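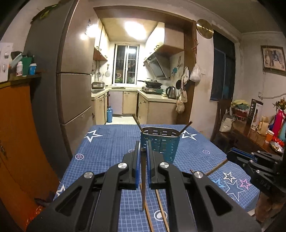 Grotdale, 2019-09-08

Ticket: Munenis hand gripper, right-hand unit, drops thin round objects when jaw is nearly closed
Status: open, workaround in place
Category: hardware / jaw, pads, width sensor
Opened by: kit builder (home build)

What I'm seeing

Hello again, and thank you for the quick answer on my last ticket, the one about the loose trigger spring. That was a cheerful little fix and it has stayed fixed.

The new trouble is chopsticks. I have both Munenis units assembled now, and I've been practicing with them on the dining table, moving chopsticks into a slotted utensil holder and out again. The left unit does this all evening without complaint. The right unit will pick up a chopstick, hold it upright between the pads very nicely, and then somewhere on the way over to the holder the lower tip starts to swing toward me, like a slow pendulum. If I'm gentle it only tilts. If I'm not, it slides down through the pads and I hear it hit the table.

Fat things are fine. A marker pen is fine, a wooden spoon is fine, a tube of hand cream was fine (and slightly greasy, so I wiped the pads afterward and started over in case I had caused the whole thing myself). Only the thin stuff goes wrong, and only when the jaw is nearly shut.

Setup

Two Munenis units, standard fingers, with the blue ridged pads that came in the kit. Kallis logger board on each, reading jaw width. Firmware as shipped on both boards. Both units are run off the same power brick, with the cable over my shoulder. I use the trigger by hand, no motor. The chopsticks are plain ones from our kitchen drawer, some of them a good deal thinner at the tip than others.

What I tried first

1. Cleaned the pads. Warm water, a drop of dish soap, an old toothbrush between the ridges, then left them on the rack overnight. There was a bit of lint in the grooves on the right-hand pair. No change in the dropping, though the pads did look very handsome.

2. Swapped the pads left to right. I was sure this would be the answer, and I was a little smug going in. The right unit still dropped the chopsticks with the left unit's pads on, and the left unit was still perfectly happy with the bad ones. So I think we can leave the pads alone.

3. Snugged the screws at the base of each finger. The one on the left finger took perhaps an eighth of a turn. I stopped there, remembering the warning in the build guide about squashing the bushings, and I have squashed one before on another project and don't care to repeat it.

4. Looked at the closed jaw against the window. On the left unit the pads meet along their whole length. On the right unit they meet at the tips and I can see a sliver of daylight back toward the palm. I couldn't get a feeler gauge in there at a sensible angle, but a strip of ordinary printer paper slides in at the back and won't go in at the front.

That last one seemed worth writing to you about. If the pads only touch at the tips, a thin stick is being held by one or two ridges, and I suppose it can pivot on those as much as it likes.

Log readings

You asked last time for numbers, so I've been good and collected them. With the jaw closed on nothing, the Kallis board on the left unit reads 0 and stays there. The right one reads 281, and it goes back to 281 every time, whether I close it slowly or let it snap. With the jaw fully open both boards read within a hair of each other.

I then did a proper run of 100 picks with the right unit, same chopstick, same starting spot, and made myself finish even when my thumb got tired. I wrote "held," "tilted" or "dropped" on a pad for every one of them. The page is attached as a scan, and please forgive the handwriting toward the bottom. The drops came in clumps. I'd have a long happy stretch and then several bad ones together, and looking back, the bad ones were mostly when I had grabbed the stick near the fingertips. When I got it farther back between the pads it tended to slide straight down without swinging first.

Reply from Munenis support

Hi, thanks for the very complete report, and for the scan, which we could read just fine. A steady offset with the jaw closed usually means the jaw is stopping early on something mechanical. If the sensor itself had slipped, your open reading would be off by the same amount, and you say it isn't. Please check two things for us. First, take the right-hand finger carriage off the rail and look at the inside face for a raised bit of flash or a burr. Second, tell us which linkage pins you have. A batch of pins from Zwahlen went out in February kits with a slightly long head, and those can rub on the housing in the last little bit of travel. The long ones have a groove around the head. The normal ones are smooth.

My follow-up

Well, I have grooved pins! Two of them, both in the right unit. The left one has smooth pins all the way through. My two kits were packed separately, so I must have got one from each side of the change.

I took the carriage off as you asked. It took longer than it should have, since I'd forgotten the order of the washers and had to go back to the guide (a note for whoever looks after the guide: the drawing on the linkage page shows one washer under the arm and the parts list has two. I used two, and it moves nicely). There was no burr that I could feel with a fingernail. There is a shiny crescent rubbed into the inside of the housing right where the pin head passes, though, so I'm fairly confident we've found our villain.

I didn't want to sit on my hands until the new pins come, so I took one grooved pin out and dressed the head down on a flat piece of 1000 grit paper with a little water. I know that's fussy paper for the job. It was the only sheet I had in the drawer, and it gave me something to do while the soup was on. I measured often and stopped when the head matched a smooth one. Then I did the other.

With both back in, the right unit now reads 12 when closed, and the paper strip stops at the back of the pads as well as the front. Chopsticks held near the palm stay where I put them. Held right at the tips they will still tilt a bit if I swing my arm quickly, and the left unit does that too if I'm rough, so I'm not counting it against you.

Still open

Please do send the replacement pins. I'd sooner have proper ones in there than my sanded ones, and I don't know what I did to the surface by taking the finish off.

Could you also tell me whether the Kallis board can be told that 12 is zero, or whether I should leave it alone until the pins are changed? I found a "set home" line in the settings file and haven't touched it.

And a question about wear. The guide says the pads are good for up to 3000 closings. Does that mean any closing, or closing on an object? I squeeze the trigger when I'm thinking, a bit like clicking a pen, and I suspect I'm getting through them faster than most people.

Reply from Munenis support

Pins are going out in a padded envelope with a spare set for the left unit, in case you want them matched. Leave "set home" alone for now and run it once after the new pins are in, with the jaw closed and nothing between the pads. The pad figure is for closings on an object, so squeeze away. We'll fix the washer drawing.

We're keeping the ticket open until you've had a chance to fit the pins. Reply here with the closed reading from both boards when you have it.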